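Introduction to Desktop Administration
Unit 3: Scheduled Tasks in Windows
Instructor: Natália Kratochvíl

Purpose of this unit

Students will learn to create, test and remove a scheduled task on a workstation. Log files from the Sokol lab server will be used throughout. Students who missed Unit 2 should review the notes on user accounts before the lab session.

Triggers and actions

A scheduled task has at least one trigger and at least one action. The trigger states when the task starts – at a set time, at logon, or when a given event is written to the log. The action is usually a program or script. Enter the full path to the program, and place any arguments in the separate box provided.

A task may also carry conditions. On laptops, the setting that starts a task only on AC power is selected by default, and many student tasks fail to start for this reason. Check the Conditions tab before you edit the script. 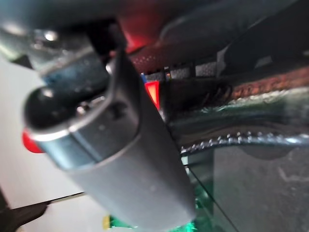
Accounts and permissions

Each task runs under a named account. Use your own lab account for all exercises in this unit. The option "Run with highest privileges" must remain cleared unless the exercise states otherwise.

Tasks set to run whether or not the user is logged on do not show a window. Write the output of such a task to a text file in your home folder.

Lab exercise

1. Open Task Scheduler and create a folder named Lolden.
2. Create a task in that folder that copies the sample log to your home folder at 16-minute intervals.
3. Run the task by hand and record the Last Run Result.
4. Export the task as an XML file, then delete it.

Submission

Upload the exported file and your notes by 28 July 2023. Questions about lab accounts should be sent to Dwight Morin – please include your workstation number.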